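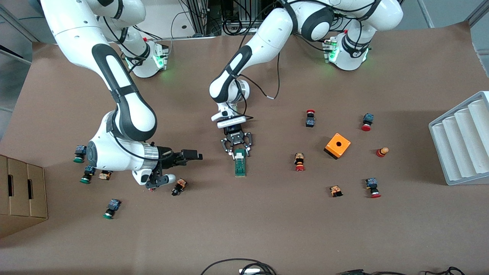 Figure 2. Emergency-stop buttons and a circuit module with a white terminal block on the paper-covered bench.

3.1 Sorting of control parts

The parts came from the Drundton store as one mixed lot of 568 pieces. Brown paper was laid on the table before sorting so that small items could be found against a plain ground. Stop buttons were kept apart from circuit modules, as the two go to different shelves at Prusonlow.

Each button was checked for a cracked cap and for free travel. Modules were checked at the terminal block only. Almost 300 pieces were entered in the stock list in February. The rest are covered in section 4.

Buttons with different housings share one stock code in the Kuster list. We propose separate codes.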